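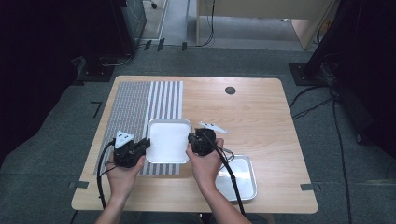
Light wood, rounded corners, dark gray carpet. White tray with a raised rim.

**1/** I've been buying used tables since I moved to Lomis. People keep asking me how I pick them, so I'm putting it all in one thread. Mostly work tables and kitchen tables. I don't know anything about antiques.

**2/** Total spent on tables this year, through the end of November: $847. That includes gas, sandpaper, finish and one set of legs I had to buy separately. It doesn't include the truck rental I split with Hamish Pirihi, who was moving a couch the same day.

**3/** Measure your doors before you go look at anything. Also the turn at the top of the stairs if you have one. I own a table that lives in the garage and will always live in the garage.

**4/** Corners first. Square corners look better in listings and are worse in a small room. I walked into the corner of my old desk for years. Rounded corners cost you almost no surface and you stop getting the bruise at hip height.

**5/** Get down on the floor and look at the underside. Sellers wipe the top. They don't wipe the bottom. You'll see the real material there, plus old water marks, extra screw holes and whatever somebody tried to glue.

**6/** Solid wood has grain that carries over the edge and shows on the end. Veneer has a seam somewhere. Veneer is fine, I have two veneered tables and like them both. You just can't sand them much, so the price should be lower.

**7/** Wobble test: push the top sideways with one hand at the corner, then from the long side. If the whole thing leans, it's the joints. If it rocks, it could be the floor. Move it a foot and try again before you say anything to the seller.

**8/** Loose bolts are easy. Stripped inserts are a Saturday-morning job and some swearing. A cracked apron I walk away from.

**9/** Smell it. I mean that. Smoke doesn't come out of unfinished undersides. I tried vinegar, baking soda, a month on the porch, and then shellac over everything. Shellac got me most of the way. I still wouldn't do it again.

**10/** Best buy so far was $40 for a Prundby, the older version with the wider legs. The listing said "desk, heavy." It had one bad photo and had been up for weeks. Search for "heavy." Search for "must go." Search for "tabel."

**11/** Worst buy was $300 for a dining table I saw at night in a driveway. By daylight the top had a cup in it you could roll a marble along. I sold it for $218 with the problem written in the first line of the listing. The buyer wanted it for a covered patio and didn't care.

**12/** So: see it in daylight, or bring a good flashlight and hold it low across the surface. Dips and old scratches throw a shadow that way. A three-foot level is better but people look at you funny.

**13/** Asking price. I offer once, in writing, before I drive out. If the table matches the listing, I pay that. I don't bargain in somebody's kitchen. If it doesn't match, I say what's different and ask if they'd take less. Usually they do.

**14/** Bring a blanket, two straps, an adjustable wrench and a set of hex keys. Take the legs off there. Put the hardware in a bag and tape the bag to the underside. Do not put it in your coat pocket. I have a coat with bolts in it and I don't know what they belong to.

**15/** Finish. For a kitchen table I use a hard oil, thin coats, wiped off well. For a work table I've gone to Restov paste wax because I can redo one patch in a few minutes. It won't hold up to hot pans. Use a trivet.

**16/** Oily rags go outside, laid flat, until they're stiff. They can catch fire in a pile. It says so on the can and everybody skips that part.

**17/** Height matters more than people think. Dining height is fine for eating and a bit high for typing. If you're short, cut the legs or raise the chair and get a footrest. I cut legs with a cheap pull saw and a strip of masking tape as the guide. Cut less than you planned the first time.

**18/** If the table is going on carpet, check for level after a couple of weeks. The legs sink at different rates, mostly where the weight sits. Wide felt pads don't help on carpet. Hard plastic cups do.

**19/** Where to look around Lomis: the Ratanaporn warehouse gets office clear-outs and lets you turn things over without asking. Go early. The estate sales on the north side are priced for dealers until the last afternoon.

**20/** Pongsak Khamphan asked about drop-leaf tables. I like them if the hinges are tight and the support arm swings all the way out. Load the leaf with both hands before you buy. If it sags with you leaning on it, it'll sag under a roast.

**21/** Hamish says I should have mentioned folding tables. Fine. Buy the kind with a metal frame that runs the full length. The ones that fold in half always have a ridge in the middle, and you will always want to write right there.

**22/** Correction to 15: two people told me to buff the wax after ten minutes and leave it overnight before using the table. They're right. I'd been putting things back on it the same evening, and that's why mine had rings.

**23/** I still need a narrow one for the hallway, nothing deeper than a shoebox is long. If you're near Lomis and have one in the basement, message me. I'll bring my own wrench.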